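About Gukau

Gukau is a small housekeeping school. We teach people to look after rooms they don't own: holiday lets, guest houses, serviced flats, student halls. We started in a rented flat with a borrowed vacuum cleaner, and we still teach in furnished rooms because a classroom has nothing in it worth tidying.

You will have read plenty of pages like this one. They promise a passion for cleanliness and a unique method. We don't have a method. We have two rooms, called Illar and Nygård, a cupboard of bin liners, and a course of 40 hours. If a school tells you it can teach the job in an afternoon, ask to see the rooms.

What we do differently, if it is different, is spend a long time on rubbish. Most courses begin with bed corners and folded towels. We doubt that many guests have ever complained about a towel fold. They complain about the wrapper next to the bin, the cup on the carpet and the bag left on the seat. So our first sessions are about litter and nothing else.

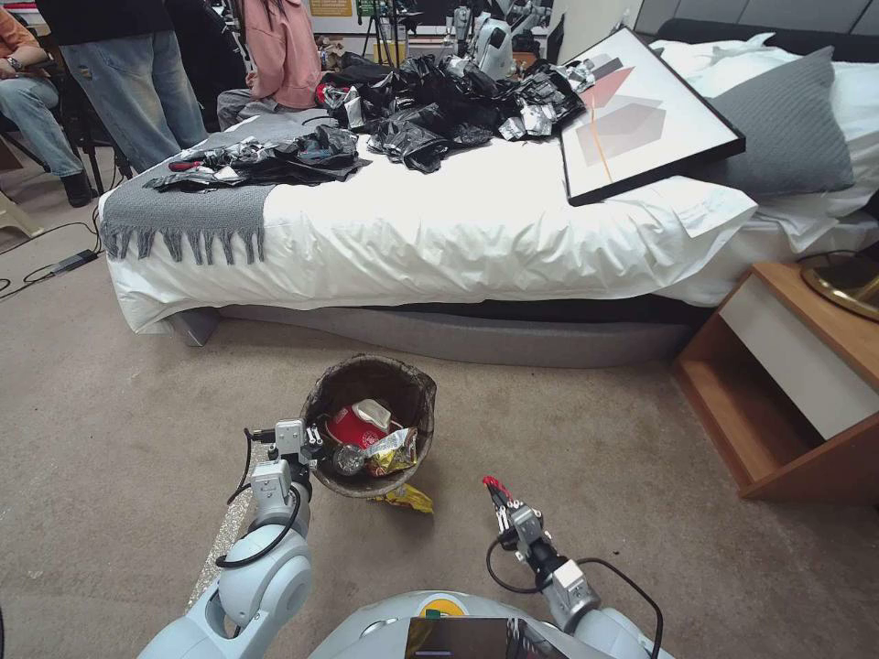
Rubbish on the bed and in the basket, and a wrapper on the carpet.
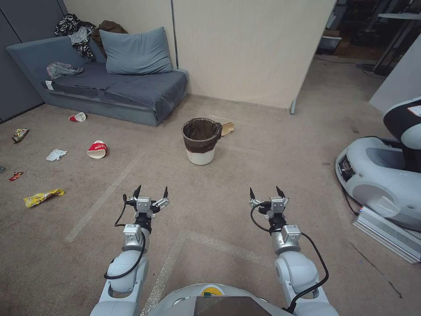
Learners work from the highest surface down, and the floor comes last. We have tried it the other way and ended up doing the floor twice. Bedding is checked after the rubbish is off it, never before. Anything that might belong to a guest, clothing above all, is set aside and asked about. Paper and card go separately where the building allows it, though we are wary of any building that claims to recycle everything.

We are also wary of products. Every month a rep offers us a spray that does the work of 7 others. We have tried a fair number and gone back to hot water, a cloth and a decent bin. Our own checklist, Brollar, is a single sheet printed on both sides. People ask whether there is an app. There isn't, and we can't see what it would add.

Groups are small, and we have trained 200 people so far. Some of them found the work dull and left, and we think it is fair to say so. Others now run their own rounds and send us their new starters.

The next course begins in February. Mornings start at eight. Wear shoes you can kneel in and bring your own lunch, as the kitchen in Nygård is used for teaching. If you want to look round before you pay anything, write to the office and ask for a visit.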